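Gredetti Hand Kit

The Gredetti Hand Kit is a hand-held two-finger gripper sold for recording everyday handling tasks, which are later used to train robot arms. It is made by Gredetti, a small company based in Corkstead, and is offered both as a boxed product and as part of a rental service. A person holds the tool and does ordinary work with it, and a camera fixed to the tool records what the fingers do. No robot is needed during the recording.

Design

The kit has a handle with a trigger, a wide-angle camera and a pair of fingers that close toward each other. Each finger is held on a white mounting block by small screws, and can be taken off and replaced by the user. The fingers are dark, with ribbed pads in bright magenta. According to the maker, the color was chosen so that software can find the pads easily in a recording. Spare pads are sold in packs of 12.

The lens has a very wide view. It takes in the fingers and the object, but also much of the room behind them, and the picture is black toward the borders. Straight lines such as the edges of furniture come out curved. New users often find this strange for the first day. The software supplied with the kit can correct the curve, although most customers leave the recordings as they are.
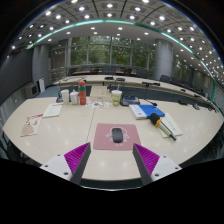 Earlier hand tools from the same company had hard plastic fingers without ribs. These held boxes well but slipped on smooth and rounded things, and the change to soft pads was made in the second version. The older fingers still fit the present blocks, and they remain in the price list as a spare part.

Recording service

Besides selling the kit, Gredetti offers a service in which its own operators visit the customer and record on site. The basic order is 400 recordings in one room. A larger order of 2000 recordings may be divided between several rooms, and the customer decides which ones. Offices, meeting halls, kitchens and shops are the most common places.

Office work is sold as a separate package called Ullar. It covers small handling tasks at a desk or a conference table: moving a computer mouse on its pad, picking up a cup, placing a folder on a pile of papers, setting a bottle upright. The operators are told to leave the other objects on the table where they find them. A table with papers, cups and microphones on it is considered better material than a clean one, as a robot in an office will meet the same kind of disorder.
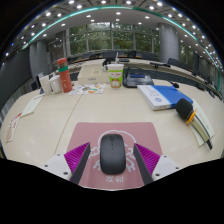
Each recording is delivered with a short written label and the opening width of the fingers over time. Recordings in which the object is dropped are kept, but placed in a separate folder. Delivery is normally on the Thursday after the visit – large orders can take longer.

Reception

The trade newsletter Hettiarachchi tested the kit in November and gave it 74 points out of 100. The reviewers liked the quick change of fingers and the short time needed to learn the tool. They were less satisfied with the trigger, which they called tiring after a long session, and with the manual, where the chapter on calibration refers to a menu that is no longer in the software.

Some customers have also remarked that two fingers are not enough for certain office tasks, such as turning a single page or opening a cup lid. Gredetti lists both tasks as unsuitable for the kit. A version with a third finger has been shown to customers in Corkstead but is not on sale.

Versions

The first version was sold only together with the recording service. The second version brought the ribbed pads and the present mounting blocks. The third and current version has a lighter handle and a longer cable, and can be used with either hand. Recordings from the second and third versions may be mixed in one order – those from the first must be converted before use.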